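How to Help a Child Save for a First Bicycle

Published by the Wellisska Family Cycling Program
9 Dec 2019

Many children ask for a bicycle long before the household is ready to buy one. A savings plan gives the child a part in the purchase and gives parents time to choose well. The steps below are intended for families with children between six and 12.

Step 1. Agree on the bicycle first

Visit a shop together before any money is set aside. Have the child stand over several frames with both feet flat on the floor. Note the wheel size that fits, and write it down with the price. Families in Iklow may use the fitting stand at the Gadel branch without an appointment.

Step 2. Divide the cost

Decide what share the child will pay. A small share is enough. For a bicycle priced at $90, a child who saves $2 a week toward a one-third share will reach the goal in 15 weeks. The helmet should be paid for by the parents and kept out of the sum.

Step 3. Keep a record

Use a paper chart, and let the child fill it in. Enter each deposit on the same day it is made. Gifts of money may be added, but they should be marked separately — children like to see which part they earned.

Step 4. Plan for growth

A plan that begins in September may not end until the following year. Measure the child again before paying. If the wheel size has changed, return to the shop and compare prices a second time. The Kivi exchange accepts outgrown bicycles in working order and offers credit toward the next size.

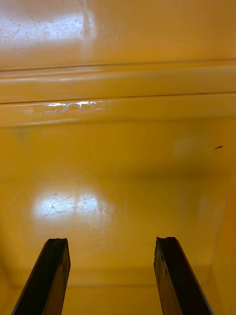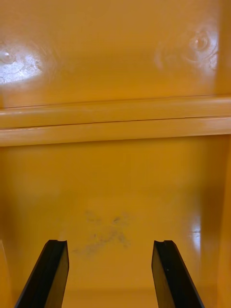
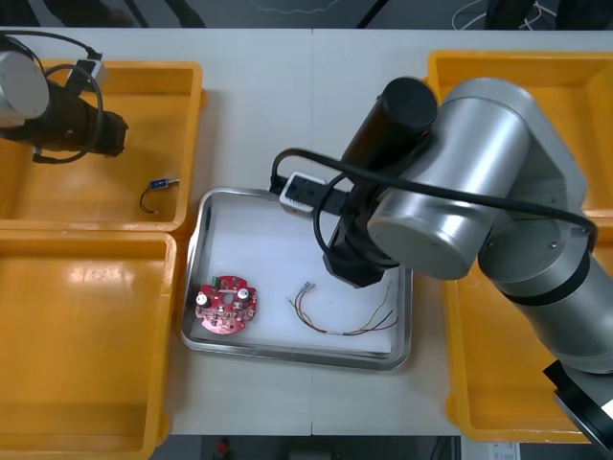

Step 5. Complete the purchase

Bring the chart and the savings to the shop, and allow the child to hand over the money. Before leaving, ask the staff to set the saddle height, check both brakes and tighten the handlebars. Keep the receipt with the frame number written on the back.

If the plan stalls

Missed weeks are common. Do not remove money already saved as a penalty for unrelated behavior. Extend the end date, or agree on two extra household tasks with a fixed payment for each, and enter the new date at the top of the chart.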